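Section 4: Setting Up Your First Supply and Demand Watchlist

This is the part of Medton where things get fun! By now you've installed the program, signed in and picked your home currency (if you haven't, go back to Section 3 first, it only takes a minute). A watchlist pulls the oil and fuel numbers you care about onto one screen, so you can see stock levels, prices and shipping notes side by side, and once it's running you'll wonder how you kept up with six browser tabs.

Before you start

You'll need your Medton login and the feed key from your welcome email. The key has 32 characters and it is case sensitive. Copy and paste it if you can.

Creating the list

1. Open the Markets menu and choose New Watchlist.

2. Type a name. Anything works, but short names look better on the tab bar.

3. Paste your feed key into the Source box and click Connect. A green dot appears next to the word Source when the feed is live.

4. Click Add Series. The catalog opens with 184 series, grouped by region and then by product. Use the search box at the top, it's fast and it forgives typos.

5. Tick the series you want. For a first list we love this mix: one crude price, one storage series, one refinery run series and one weather series. That's 4 in all, and they fit on a laptop screen without scrolling.

6. Click Save.

Note: Storage series update weekly and prices update through the trading day. If a storage line looks flat next to a jumpy price line, nothing is broken.

Setting units

7. Open the gear menu on your new list and choose Units.

8. Pick barrels or metric tons. Medton converts every series on the list in one go, charts included, and this is one of our favorite features.

CAUTION: Changing units also changes the numbers in any alerts you've already made. An alert set at 14 million barrels will be shown in tons after the switch. Check your alerts before you rely on them.

Adding the balance chart

The balance chart subtracts demand from supply and shades the gap. Bars above the line mean more is being produced than used, and bars below mean stocks are being drawn down. It's such a quick way to get a feel for a market!

9. Click Add Chart and choose Balance.

10. Drag one supply series into the left slot and one demand series into the right slot. Both must cover the same region, or the chart will stay gray.

11. Choose a start month. We suggest September if you follow heating fuels, so that you get the whole run-up to winter on one chart.
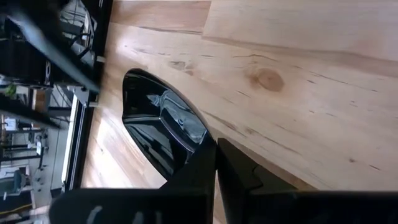
12. Turn on Show Forecast if you'd like the dotted line. Medton ships with two forecast sets, Prellau and Igwe, and you can flip between them with the arrow keys. Prellau leans on past seasonal patterns, while Igwe gives more weight to recent weeks, so expect them to disagree after a cold snap.

CAUTION: Forecast lines are estimates. They are not trading advice and they should not be the only thing you look at before placing an order.

Sharing a list

Click Share, enter a coworker's email and choose View or Edit. People with View access can change units on their own screen without touching yours.

Thanks to Murray Faulkner on the Muscombe support desk for the test lists used in this section. Alerts are covered in Section 5.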